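Tobiloba Babalola
2019-12-23

Thread on "smart" thermostats and the savings they promise, from somebody who bought one and kept the bills.

1/ The box said I'd save up to 15 percent on heating. "Up to" is doing a lot of work there. Zero is also up to 15.

2/ Mine is from Follar. It replaced a dial on the wall that I turned down at night and up in the morning. I mention the dial because the savings claim assumes you never touched yours.
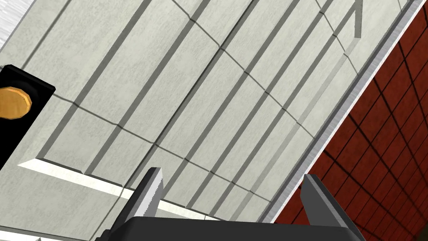
3/ Did my bill go down?

A little in the first winter, and then it went back to where it had been.

4/ The first winter was mild. I looked up the heating degree days for my town, which you can do for free, and once you adjust for the weather most of my drop goes away. The Follar app doesn't adjust for anything. It just shows a green leaf.

5/ I asked support what the leaf measures. Three emails later: it compares my settings to "a typical home." Typical according to whom? They said the model was proprietary. Okay.

6/ My neighbor has the Dikitz one and swears by it. He also put new insulation in his attic the same month. Guess which one gets the credit at dinner. 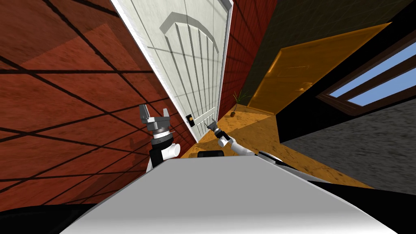
And that's the whole trouble with testimonials. People buy a gadget when they're already thinking about their bills, so they're also sealing windows, closing off the spare room, wearing a sweater. The gadget is just the part with a logo on it.

7/ Aurélien Pruvost replied to my last thread saying I should look at the Aritz study. I did. 108 homes, all of them owned by people who signed up to be in a study about saving energy. No comparison group that I could find. If there is one, send me the page number and I'll correct this.

8/ Things I'd want to see before believing any of these numbers:

- Bills, meaning what people paid, for a full year on each side of the switch
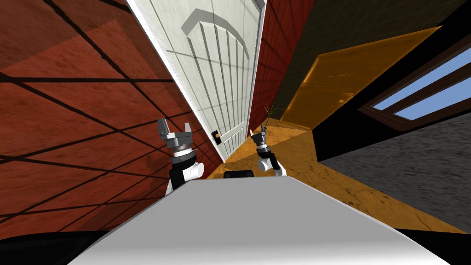
- Weather adjustment, with the method written down
- Homes picked by somebody other than the company selling the thing
- What the people were doing with their old thermostat

9/ Cost, while we're here. With the installer and the extra wire it needed, I paid 660 dollars. Part of that is my house being old and annoying. Still, the payback chart on the website leaves out installation entirely.

10/ Somebody will say the schedule feature is worth it. Maybe! I set mine up once and then overrode it most evenings. A programmable one from the hardware store has had schedules forever and costs a fraction of this.
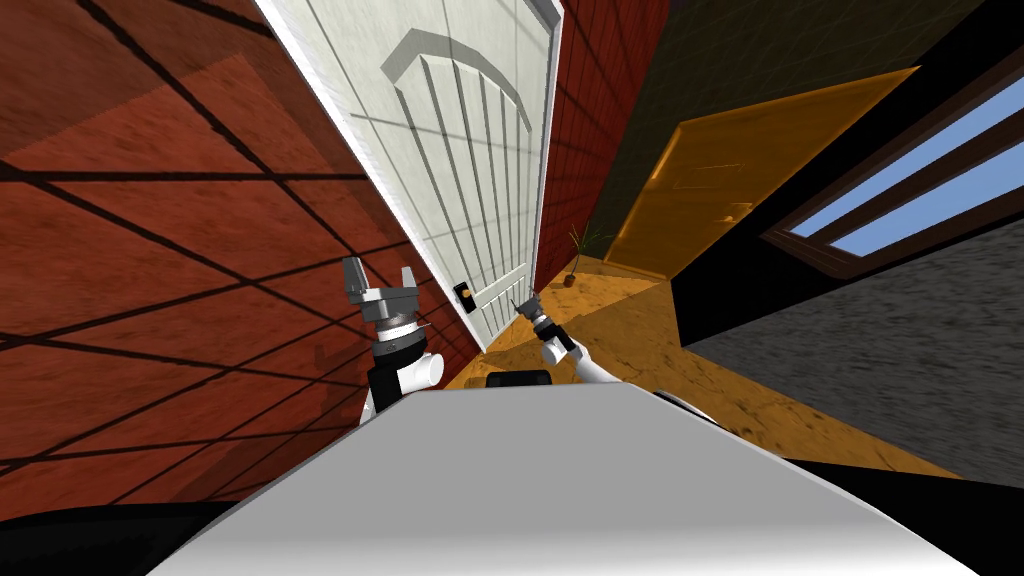
It also doesn't need a password, and it won't email me a monthly report congratulating me for being out of town.

11/ To be fair to the thing, I like turning the heat up from bed. That's a comfort feature and I'd pay something for it. Just don't sell it to me as thrift.

12/ Usman has a rebate running through February, so expect a lot of ads. Read what the rebate requires. The one I was offered wanted five years of my usage data.

13/ I'm keeping mine, because taking it out would cost money too. I'll post the second winter's bills when I have them all.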